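Shelf-facing arm stopped dead, then didn't – anyone else?

39 replies · 1519 views

kerbstone_k
We've had the Loneter arm on the shop floor at Melstead since January. On Friday it threw a grip fault, stopped as it should, and the light went amber. I reset it from the panel and it closed on the bottle again before I'd stepped back out of the marked area. Fault code 556. Bottle split, washing-up liquid all down the bay. Supplier says "operator error". I have my doubts.

plumduff
Were you inside the line when you pressed reset? If so it is operator error, sorry.

kerbstone_k
The panel is inside the line. That's where Kerndale fitted it.

plumduff
Then that's a bad install. Still not the arm's fault.

oldgreycrate
Don't see the difference if you're the one standing there. We had 242 grip faults logged before anyone would come out, and then they blamed the bottles. Too slippery, too narrow in the middle. Bottles have been that shape for years. Facing up washing-up liquid by hand is a two-minute job anyway.
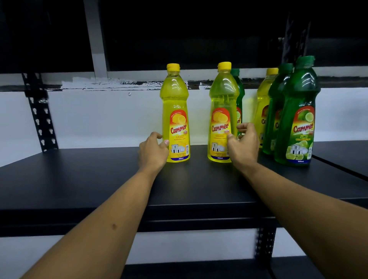
Can a reset on its own start the arm moving again?
It shouldn't – a reset ought to clear the fault and leave the arm still until someone gives a separate start command.

tansy_lane
Ours does the same as the first post. The old job stays in memory and it carries on where it left off. Martinelli sent us an update that was meant to cure it. I'll believe that when I've seen a month without it.

plumduff
You can't judge a whole product on two shops.

oldgreycrate
How many shops would you like? I'd have it switched off at the wall until the panel is moved, and get that in writing.

kerbstone_k
Off as of this morning. Kerndale are coming "next week" – they said that last week as well.

Comments (2)

bayleaf: Same code here, different supplier's panel. Never got a straight answer on what it means.

northgate_nights: Plumduff must sell them.

Shared 6 times
Contact us | Forum rules | Back to top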